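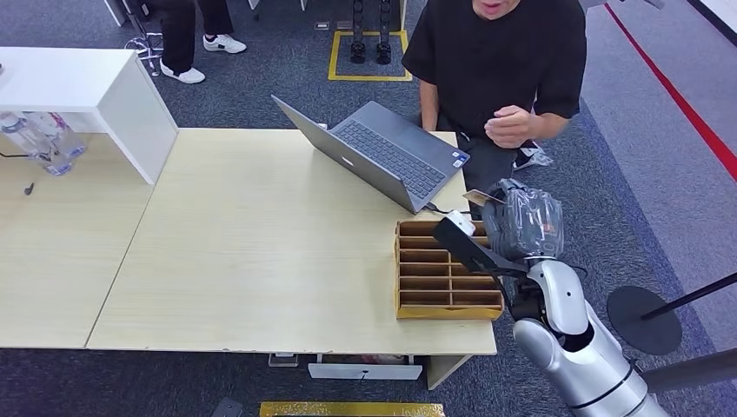 Stallura Resource Library - catalog export

Maintained by Araceli Ventura and Suleiman Garba for Plomside.

Contents
The export lists 2754 titles for religion school classrooms: workbooks, holiday readers, teacher guides and prayer companions. One row per title, UTF-8, tab-separated.

Fields
title_id: stable across releases
title: as printed on the cover
grade_band: blank for adult study
language: en, he or both
format: print, download or both
parent_id: set on teacher guides only

Known gaps
Titles printed before 2000 have no page count. Transliteration follows the cover, so the same holiday may be spelled 2 ways. Search on title_id where possible.

Updates
A new export is posted each June. Withdrawn titles stay in the file for one release - their format field reads "none".

Corrections
Send the title_id and the corrected value to Zoriana Demchenko. Limit each batch to 200 rows.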